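Storkora Community Help > School Clubs and Student Projects > Grasping and Handling

Two-handed bag sorting, left hand keeps losing the mailer

posted by beltside_beginner, Mar 5, 2021

Hi all, long post, sorry in advance. I'm on a student team doing the parcel handling project for our automation class, and we're entering the same setup in the Kemeys student challenge later on. The task sounds so easy when you read it! Take a soft mailer bag out of a bin, get it flat on the mat, then hand it across to the conveyor. We have two arms with five-fingered hands, and everything runs through Utance, the control software our school uses.

With boxes we were doing great by the end of January. Bags are a whole other story. The left hand closes on a corner, the grip signal says it's holding something, the arm lifts, and then partway over the mat the signal drops and we're back to square one. We logged 173 tries and only 40 of them got a bag all the way to the belt. Some of those were pretty ugly too, with the bag landing folded in half.

Stuff we already tried: closing the fingers harder (the bag bunches up more and then squirts out), lifting slower (helps a tiny bit), and starting from the middle of the bag (the fingers just skate over the plastic). My teammate wants to swap the fingertips for something grippier but we'd have to clear that with our teacher, and I'd like to run out of free ideas first. 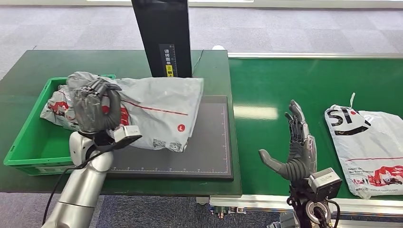 Should we train the left hand alone before adding the right one?
Train the left hand alone until the pickup works most of the time, then bring in the right hand for the handoff.

That was what the class handout told us, more or less, and we followed it, but I'm wondering if it was bad advice for bags in particular. Our right hand doesn't join in until the left one has finished its part. With a light gray mailer crumpled up half on the green crate and half on the cutting mat, I feel like a second hand could be helping way earlier. Has anyone done it that way? Also, does anybody know if it matters which end of the bag you grab? We've mostly been going for the upper left end with the fingers curled over the top edge, only because that's the end that's easy to reach.

Thanks so much, we're a bit stuck and the team is getting cranky.

noodle_gripper

Oh boy, bags. We did nearly this exact project last year and I still have opinions!

First thing, I'd stop lifting. Seriously, try dragging. If part of the bag is already lying on the mat, you don't need to carry it through the air at all, you just need to pull the rest over the edge of the crate and let the table hold the weight. Our drop rate went way down once the hand stayed low. Watch the crate rim though, ours liked to snag.

Second, yes, use the other hand sooner. We had the right hand come down flat with an open palm and press on the bag while the left hand did the pulling and let go. It doesn't have to grab anything, so it's a pretty easy motion to teach. The two of them getting in each other's way was our biggest headache, and we fixed that by giving each arm a no-go zone in the settings.

Third, look at where the thumb ends up. If the thumb and the fingers are pinching a single layer of plastic, it slides. If they've got a fold in between, it mostly stays put. We ended up doing a little scrunch before the pull, kind of like picking up a sock.

As for which end, we went for whichever end had the most slack. Ends with stuff in them are stiff and they fight you.

quietservo

check your grip threshold. default in utance is meant for hard objects i think. lower it and add a short wait after closing. ours was reporting a grip when the fingers were only touching each other

pidgey_tuner

Agree with most of what noodle_gripper wrote, except I wouldn't bother with the scrunch until your logs are sorted out. You've got 173 tries, but do you know which ones failed at the rim and which ones failed over the mat? Those are different problems. We used Dradach to tag ours (it's free for school clubs, slow as anything, but it works) and by the end of the season we had 3,369 tagged clips. You don't need anywhere near that many! Tag the ones you have, sort them by where the bag got away, and work on the biggest pile first.

The other thing is to mix up your bags. We practiced with 3 of them for weeks and they got so soft and wrinkly that the fingers could hold them no matter what. Then we put a fresh one in the bin and it all fell apart. Keep a few crisp ones set aside for testing and don't let anybody practice on them.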